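## 4. Storing plastic bags in the Gistside holder

The wall holder takes up to 32 empty bags. Fill it from the top and pull bags out through the lower slot.

1. Empty the bag and shake out any crumbs or receipts.
2. Lay it on a flat surface with the handles pointing away from you.
3. Press from the closed end toward the handles to push the air out.
4. Fold it in thirds lengthwise, then roll it up.

**Note:** Glossy printed bags, like the white one with the sunglasses, spring open more than plain ones. Roll these tighter. 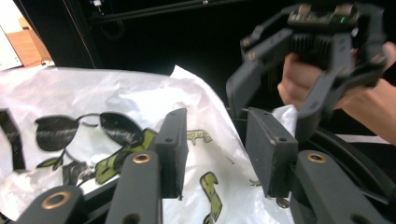

5. Drop the roll in at the top, handles last.

**Caution:** Keep plastic bags away from babies and children. Do not mount the holder lower than 900 mm from the floor.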